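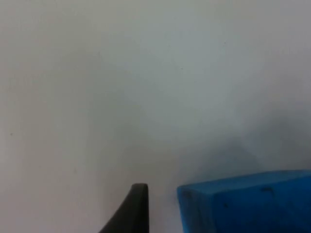
The first morning at Pichler's old shop, I washed the big table four times, and I'd have happily gone for five if the rag had held out. I love a clean table! Give me a wide pale top with nothing on it and I'll stand there like other people stand at the ocean.

My aunt had bought the place with the stock still inside, buttons mostly, 1000 drawers of them if you believed the sign over the door (Hurkulari Buttons & Trim, Prustbridge, in curly gold). She wanted it open by October. I wanted to dump every drawer out and see what we had.

"One at a time," she said. "And not until that top is dry."

So I waited. The light came through the front window and slid over the table, and I found a speck I had missed, no bigger than a poppy seed. I scratched at it with my thumbnail. It stayed put. I decided I liked it, and named it Warkemine, after the town where we used to change buses to get to the lake.

Then the drawers! The first one was coat buttons, brown and heavy as coins. The second was glass ones, green, with tiny flowers pressed in the backs where you'd never see them once they were sewn on. I held one up and yelled for my aunt, who came running with a broom because she thought it was mice.

"Somebody made that flower," I said. "For the back!"

She put the broom down. She turned the button over a few times and then she pulled out the next drawer herself, and the one after that, and so much for one at a time. By noon we had 60 little heaps going, red by red and bone by bone, and a muffin tin full of the ones we couldn't agree on. She said navy. I said black. We took them to the window and they were purple.

We forgot lunch. Around three a woman knocked on the glass and held up her sleeve - a gray cardigan, one cuff hanging open. We weren't open either. My aunt let her in anyway, and the three of us went hunting through the heaps until we had a match, or near enough that only the cardigan would know.

"How much?" the woman asked.

My aunt looked at me. We hadn't thought about prices at all.

"Today it's free," I said, "but you have to help us with the purple ones."

She took off her coat and pulled up a stool.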